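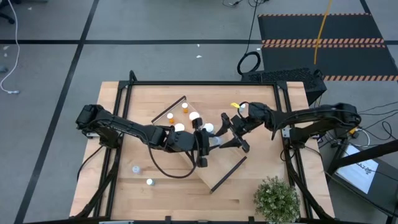 Two arms over the wooden table.

Plosport youth esports room: progress report, spring into summer

Hello Gintarė, and hello to everyone at Drerus who reads these. You asked for something shorter than last time and with fewer spreadsheets, so I've left the full accounts in the shared folder and will stick to what has changed since I last wrote.

The big one first: the room is open! We got the doors open in May, two weeks later than I'd promised you, and the delay was entirely down to the electrics. The old circuit on the first floor would happily run a kettle and a few lamps, but with all the PCs going at once it tripped every time somebody loaded a match. Ozoliņš came in and split it into three separate feeds, and we haven't lost power since (touch wood). That work cost £1,653, which was over what we'd set aside, and I've covered the difference from the furniture line as we agreed on the phone.

We have 20 stations, all in two long rows, plus the console corner with the sofas that Ülle Krūmiņa talked her old workplace into giving us. I'd worried that the consoles would sit idle while everyone fought over the PCs. I was wrong. The football tournament lot have more or less moved in, and the younger ones much prefer it because they can sit together and shout at one screen.

Membership stands at 120. Your target for the end of the year was lower than that, so I'm very pleased, though I should say that a fair few signed up in the opening fortnight and have only been once. I'm going to ring round their parents over the summer and see what would bring them back. My guess is bus times. Our evening session finishes at nine and the last sensible bus goes at ten to, so anyone from the far side of town either leaves in the middle of a game or needs a lift. 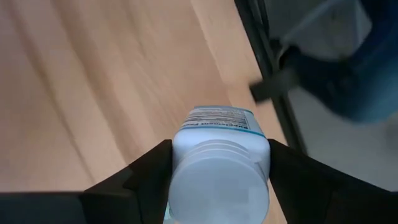
Which brings me to the timetable. From next month I'd like to start the evening session half an hour earlier and finish at half past eight. Ülle is happy with it and so are both the coaches. It would mean a small change to the hours written into our agreement with you, so could you let me know if you need that in a letter or if an email will do?

The league team has had a mixed time of it. We entered the regional under-18s with two squads and, well, the first squad did us proud and got as far as the quarter-final, where they were beaten 2–1 on the last map by a school side who have been playing together for years. The second squad lost every match. They've asked to enter again in the autumn, all five of them, and I'd say that's the result I'm happiest about.

Bookings have been the headache. We've been using Cluline for the sign-in and the seat reservations, and it's fine on a quiet afternoon, but it lets people book the same seat twice if they press the button at the same moment. We had a proper queue of cross teenagers one Sunday — never again. For now Ülle keeps a paper list by the door and the paper list wins. Cluline's support people have been friendly about it and say a fix is coming, but they haven't given me a date. If it isn't sorted by September I'd like to look at something else, and I may come back to you about the cost.

On money, we're broadly where we should be apart from the electrics. The headset budget is going faster than I'd like. Ear pads wear out, cables get rolled over by chairs, and I've ordered a tougher model for the next batch. There's £600 left in the training line and I'd like to spend it on sending both coaches on the safeguarding refresher and the online safety day, unless you'd rather I kept some back.

Still to do before the next report: blinds for the two south windows (the glare after four o'clock is awful), the girls-only session, which has a waiting list already and needs a second adult, and the parents' evening we keep putting off. I'll send you dates for that one as soon as I've got the hall confirmed, and do come along if you can make it. There'll be cake, and somebody's dad will want a go on the racing game.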